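Trudeo Square Folding Table – Owner's Guide

Section 4: Setting Up the Table and Caring for the Top

Read this section completely before you open the table for the first time. Keep the guide in a dry place. The same steps are used for the white top and for the gray top.

4.1 Choosing the place

The table needs a flat and hard floor. On a thick carpet the legs can sink unequally and the top will lean. Leave 300 mm of free space on every side while you are opening the legs. After this you can turn the table to any angle that suits the room. It does not need to stand parallel to a wall.

4.2 Opening the legs

1. Put a blanket on the floor and lay the table on it with the top facing down.
2. Pull the first pair of legs up until the brace is straight.
3. Slide the locking ring over the joint of the brace. You should hear a click.
4. Do the same with the second pair of legs.
5. Hold the table by two opposite edges and turn it on its side, then onto its feet. For this step we recommend two persons.
6. Press lightly with the hand on each corner. If one corner moves, turn the foot on that leg until it touches the floor.

CAUTION: Keep fingers away from the braces when they are closing. Do not stand or sit on the table.

NOTE: If the locking ring does not slide, the brace is not yet fully straight. Do not hit it with a hammer.

4.3 Lines and marks on the top

The fine lines which cross the plastic top diagonally and meet near the center are molded together with the top. They are not cracks. Under a strong lamp they are easier to see.

With daily use the surface receives scuffs and smudges – this is normal for a plastic top and has no effect on the strength.

4.4 Cleaning

1. Remove all objects from the table.
2. Wipe the top with a soft cloth, warm water and a little dish soap.
3. Follow the molded lines with a soft brush, because dust stays there.
4. Wipe again with clean water and dry with a second cloth.

For marks that remain, use Cleluver cream on a damp cloth. Wait 9 minutes, then wipe it off. Try it first on the underside.

CAUTION: Do not use steel wool, acetone or scouring powder. They make the surface dull, and the next dirt will stick faster.

4.5 Spare parts

Feet and locking rings are sold as Rocha set 958. Please give this number when you order from Brundard – the sets for the round table look similar but do not fit. 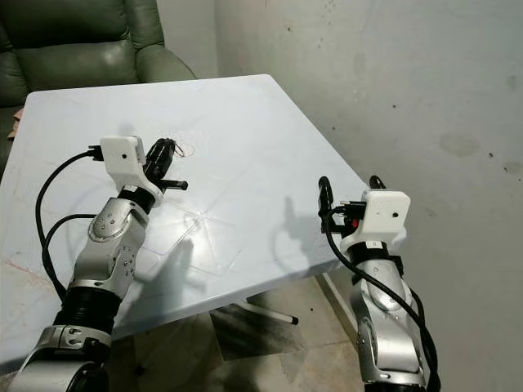 Fig. 4 – White square top with molded diagonal lines, table placed at an angle in a small room.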